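Clearing the back room at Grurwood

Mar 28, 2020

Well, I said in January that I'd sort out the back room and I've finally made a start! It was meant to be one afternoon and it has taken me the best part of two weeks, mostly because I can't throw anything away without reading it first (old bus timetables, anyone?).

I ended up doing it in little bits, one shelf at a time, with the radio on and a pot of tea going cold next to me. Everything I wanted to keep went into the Dronder boxes, the ones with the clip lids. I bought 18 of them in the sale and felt very silly carrying them in from the car, but I've used every single one and could do with 8 more. The labels are just masking tape and a marker pen. I did try the fancy sticky ones from Prorkico and they curled up at the corners by the next morning, so masking tape it is.

The worst job was the drawer of cables and odds and ends. I must have had roughly 100 little screws rolling about in there, all from flat-packs I've long since got rid of, and I still sat and sorted them by size in front of the telly. They live in jam jars now and I'm far too pleased with them.

If you're planning something similar, do the floor first. I left it till last, which meant I spent days climbing over my own piles and lost the scissors twice.

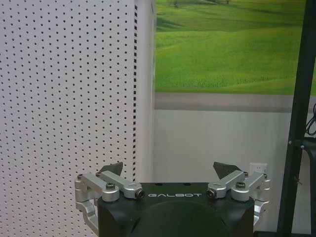 Next on my list is the paint. I've got two tester pots of the Hailu range, a soft green and a sort of buttery cream, and I keep changing my mind depending on the weather. The green is winning today. I'd like to get the first coat on before I put the shelves back up, so the boxes will have to stay in the hall for a bit longer (sorry, shins). More when the brushes come out!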